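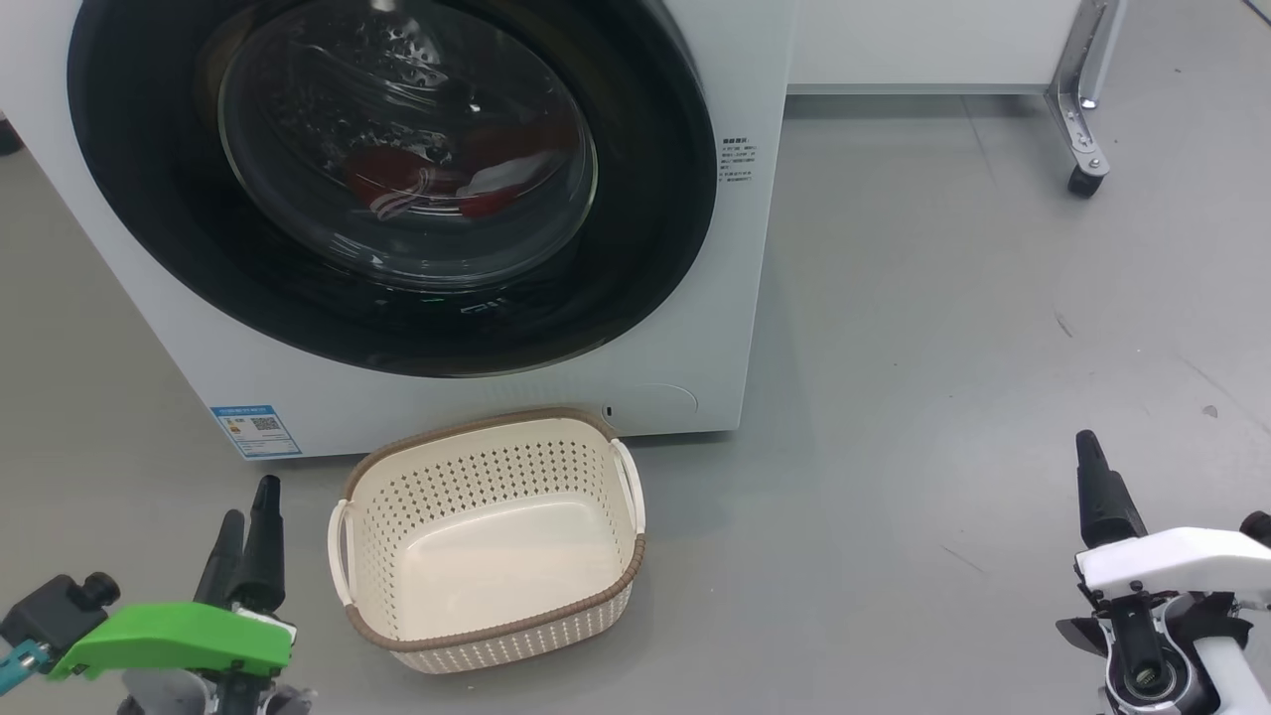
A front-loading washing machine with laundry in the drum.

How Does Soap Get Dirt Out of Clothes?

Water alone removes some kinds of dirt. Salt from sweat, sugar from spilled juice, and loose dust all come away in plain water. Grease does not. Butter, cooking oil, and the natural oil from your skin stay stuck to the threads, and they hold other dirt in place.

Why water and oil stay apart

Water is made of tiny particles called molecules. A water molecule has a slight electric charge at each end, so water molecules pull on each other strongly. Oil molecules have almost no charge. The water molecules cling to each other and leave the oil out. Pour a little oil into a glass of water and it floats on top in a separate layer.

What a soap molecule looks like

A soap molecule is long and thin. One end, called the head, is attracted to water. The other end, called the tail, is pushed away by water but mixes easily with oil. Laundry detergent is made differently from soap, but its cleaning molecules have the same two kinds of ends.

When detergent meets a greasy spot, the tails sink into the grease. The heads stay in the water. More and more molecules crowd in until the grease lifts off the cloth in small drops. Each drop is covered with heads that face outward. A drop wrapped this way is held inside a micelle (say "my-SELL"). Micelles drift in the water and are carried off when it drains.

Why clothes need to move

Detergent works faster when the cloth is rubbed or dropped. In a front-loading machine the drum turns on its side, lifts the clothes, and lets them fall back. Small holes in the drum let water pass through. Rinsing then takes away the leftover detergent.

Try it

You need a shallow dish, water, ground pepper, and dish soap.

1. Fill the dish with water and wait 30 seconds for it to become still.
2. Shake pepper over the surface.
3. Put one drop of soap on your fingertip and touch the middle of the water.

The pepper moves quickly to the edge. Soap weakens the pull between water molecules at the surface, and the stronger pull farther out drags the pepper away.

Words to know

Molecule: two or more atoms joined together.
Micelle: a tiny ball of soap molecules with the tails on the inside.
Detergent: a cleaning substance that works in a similar way to soap.

Text by Halima Bako. Checked by Reynaldo Cabrera.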